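Call for participants: Walking to the Market — a listening project in Zallton

Ruka is a small group for local history and sound. We are looking for people who grew up in Zallton, or who moved here as adults, and who remember the old covered market before it was closed. We want to record your memories in your own words.

You do not need to be a good speaker. Many people tell us "I have nothing interesting to say", and then they talk for one hour about the price of onions. This is exactly the kind of talk we like to hear.

What we ask from you

One conversation of 50 minutes with Hanan Obeidat or Fadi Harb, in English or Arabic. After this, if you agree, one short walk together on the streets near the market. The walk is slow and has places to sit — please tell us if you use a wheelchair or a stick, and we will choose the way with you.

You may bring a family member. You may also bring objects, letters or old receipts, but it is not necessary.
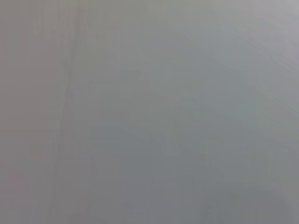 What you receive

Each participant receives 67 dollars, paid on the same day, and the bus ticket. You will also get a copy of your recording. Nothing will be played in public before you have listened to it and signed the paper, and you can ask us to remove any part.

Who can take part

Anybody over 18 who visited, worked in or lived near the market. We would be specially happy to hear from former porters, tea sellers and people who repaired shoes on the Haddad Street side, as we have very few voices from there until now.

How to apply

Please write a few lines to Aishwarya Menon, or leave a message at extension 686, between 10 in the morning and 4 in the afternoon. Say your name, your language and which years you remember. Conversations take place during August in the reading room of the Sirico building, second floor, with elevator.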